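Review: Clevard clamp-on circuit monitor, two-phase kit

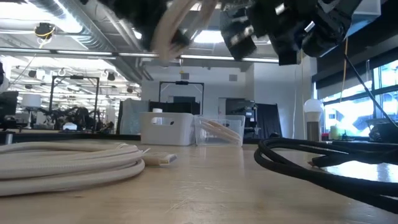
The Clevard is a clamp-on energy monitor for residential switchboards. It measures current with split-core transformers, takes a voltage reference from a plug-in adaptor, and reports real power per circuit at an interval set by the user. I bought the kit at retail from Flavel Electrical and have run it through one winter billing period on a single-storey house in Pillville with ducted reverse-cycle air conditioning, an electric storage hot water unit and no solar.

Contents of the kit are the logger, seven current clamps, the voltage adaptor, a DIN rail bracket and a folded sheet of instructions. The sheet covers mechanical fitting adequately and says very little about phase assignment. The full manual is a download, and the wiring tables in it are correct for Australian colours.

Installation

Clamps go inside the switchboard, so fitting is a job for a licensed electrician. Mine was on site for two hours, a good part of which went on finding slack in the tails behind the main switch. The clamps close with a positive click, but the moulding is deep, and on a crowded board adjacent clamps foul each other. Anyone with an older enclosure should measure the clearance behind the escutcheon before ordering.

Clamp orientation matters. A reversed clamp reads as export, and the software does not flag a hot water element that seems to be generating. There is an invert setting for each channel, so the board need not be reopened.

The logger connects by Ethernet or 2.4 GHz wi-fi. Wi-fi through a closed steel door was unreliable with the internal antenna. I changed to Ethernet and have had no dropouts since.

Accuracy

I compared the mains channels with the cumulative register on the retailer's meter, reading both at 7 am. Over the billing period the Clevard came in about 2 per cent low. The error is not uniform. With the air conditioner or the oven running, agreement was very good. Overnight, with only the fridge and standby loads, the monitor under-reads noticeably, as would be expected of large clamps working near the bottom of their range. For standby investigations a plug-in meter is still the better instrument.

Power factor is reported per channel and looks plausible on resistive and inverter loads. I had no reference instrument to check it against.

Software

The local web interface is plain and quick. Live values refresh every second and history is kept on the logger itself, with export to CSV. Timestamps in the export are in UTC with no option for local time – a nuisance when lining the data up with a time-of-use tariff, particularly across a daylight saving changeover.

Tariff entry accepts peak, shoulder and off-peak windows plus a daily supply charge. It does not accept a demand charge. Households on a demand tariff will have to calculate that component in a spreadsheet from the half-hourly export.

The optional cloud service adds remote access and email alerts. I used it for the trial month and let it lapse. Nothing in the local interface stopped working afterwards.

Compared with the Bustamante

The Bustamante logger, which I used previously, is cheaper and smaller, and its clamps suit a tight board better. It assumes a fixed voltage and so reports apparent power only. On the air conditioning circuit this overstated consumption at low compressor speeds. It also stores nothing locally.

Faults

One clamp lead arrived with a loose plug and was replaced by Flavel within nine days. The February firmware release reset the channel names, although not the calibration values. Back up the configuration before updating.

Summary of findings

Suitable for circuit-level load measurement where the board has room. Good accuracy at moderate and high loads, fair at low loads. Needs local timestamps and demand tariff support.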